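Section 4. Teaching a Task by Hand Guiding

By now you have both Kindlow arms bolted down, powered up and homed, and you are probably eager to show them something useful. We suggest you start with a small kitchen job, such as picking up a plate and setting it on a rack. It is forgiving work, and you will get a good feel for how the arm likes to be led. Plan on a relaxed afternoon for your first task, and please don't be discouraged if the early tries look clumsy. Ours certainly did!

Before you start

Have the Drura task software open on your computer, with a new project saved under a name you'll recognize later. Keep the stop button where your free hand can find it without looking.

CAUTION: Only one person should guide an arm at a time. Tie back long hair and loose sleeves, and keep small children and pets out of the room while the motors are on.

4.1 Recording a demonstration

1. Lay out your objects with a hand's width of open table between them, more if you can spare it.

2. In Drura, choose Teach, then By Hand. The arm will go soft and may sink a little. Support it under the wrist as you press OK.

3. Open the gripper fully and bring it over the rim of the plate. Go slowly for the last 75 mm or so, and pause when you are directly above the spot you want.

4. Press Mark. Lower the fingers until one is on each side of the rim, close the gripper, and press Mark again.

5. Lift straight up at least 100 mm before you move sideways. (We know it feels like a lot. Plates are wider than they seem when you are concentrating on the fingers.)

6. Carry the plate to the rack, lower it, open the gripper, back away and press Finish.

Note: If you have the Montes remote handset, you can do all of this from a chair. Choose By Remote in step 2 and leave the speed at its lowest setting until you are comfortable.

4.2 Checking your starting position

Before each new recording, bring the arm back to its ready pose, with the gripper open over the far part of the rim and the second arm held well off to the side.
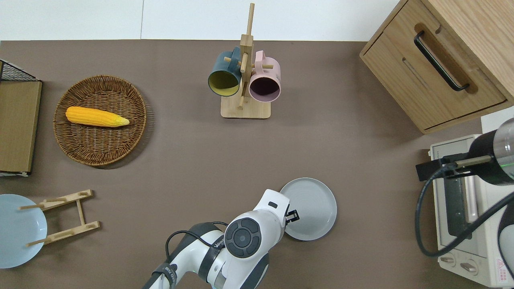
Do I have to put the plate in exactly the same place every time?

Small changes are welcome, and they help the arm learn. Shift the plate a little between recordings, and turn in at least ten good ones before you press Train.

4.3 If something goes wrong

Error 513 means the arm was pushed faster than it can record. Delete that try and repeat it at a gentler pace.

Error 400 means the gripper closed on nothing. Go back to step 3 and check your height.

CAUTION: Never pull on the cable to free a stuck arm. Press the stop button first, then support the wrist and ease it clear.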